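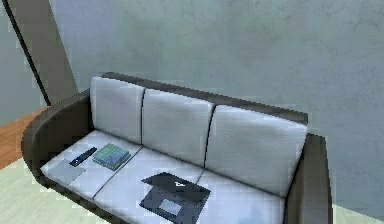
What does the build do so far? It runs a simulated mobile robot through a rendered flat on my own PC, and the motor driver in the back bedroom obeys the same commands.

January, 21:40. Swapped the Ponix driver board back in after supper. The spare had been dropping packets above 500 kbaud and I'd had enough of it. Base now holds heading over two metres of simulated floor. Timestep left at 2 ms.
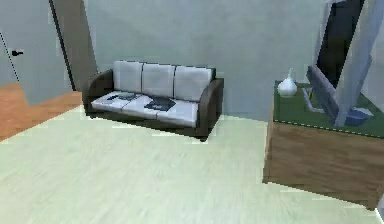

*Shu-fen Chou*

Sofa and green-topped cabinet both load with collision meshes, and there is plenty of floor between them to plan through. The route planner, Flutau, still treats the sofa as one solid block. Fine for driving, no use for picking a remote off the seat. Split the mesh by cushion tomorrow.

Render rate was 60 per second with shadows off. With them on, the fan gets loud and I lose half of that.

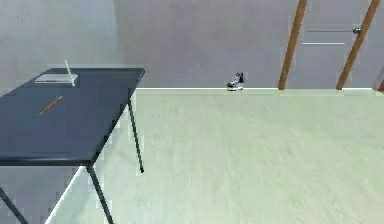

2 min read

Thin geometry is the weak point. Table legs and the leaning brown poles go soft at the edges, and the depth filter eats anything that narrow. Lowered the threshold twice. The second value let noise through along the skirting board, so I put it back to the first.

Log stopped at 1680 lines when the disk filled. Cleared the old Damasceno exports. Must ask at the Clulthorpe workshop whether the bench supply is free. 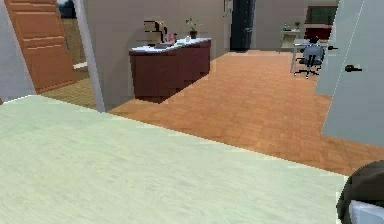
## Left for tomorrow

- Gripper offset against the green surface: check the sign on z.
- Door handles as separate bodies.
- Order M3 inserts.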